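Getting More Life Out of Your Kitchen Cloths

I used to go through paper towel like mad, and then my neighbour Osvaldo Honorato talked me into keeping a proper stack of cloths instead. Best swap I've made in this kitchen!

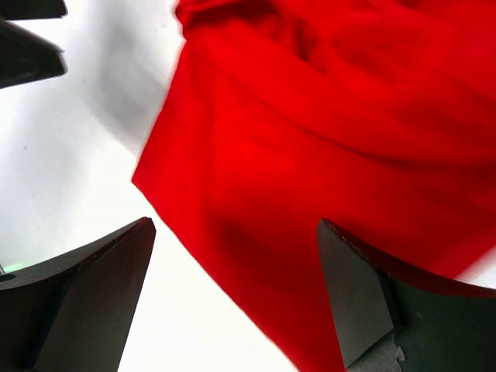 Start with colour, I reckon. Pick one colour for benches, another for dishes and a third for the floor, and stick to it. Even the kids get it right (mostly).

New cloths hardly soak up a thing until they've been through the wash a couple of times, so do that before you put them to work. Wash dark or bright colours on their own the first time. I learnt that with a load of grey school socks.

Skip the fabric softener - it leaves a coating and the water just slides off. If yours have already gone that way, soak them in a bucket with 500 ml of white vinegar topped up with hot water, leave for an hour, then wash as normal. Never mix vinegar with bleach, please.

For grease, rub a bit of dish soap straight into the mark and let it sit while you have a cuppa. Turmeric is a different beast! Soap first, then a morning on the line in full sun, and it fades beautifully.

Hang them up between uses. A cloth left scrunched in the sink is smelly by tea time, and a $2 stick-on hook inside the cupboard door fixes that.

When they get holey they go to the shed for bike chains and paint tins. Oily ones get laid flat outside to dry before they go in the bin - rags with linseed oil on them can catch fire all by themselves if they're left in a heap.

Next month: getting the burnt bits off oven trays.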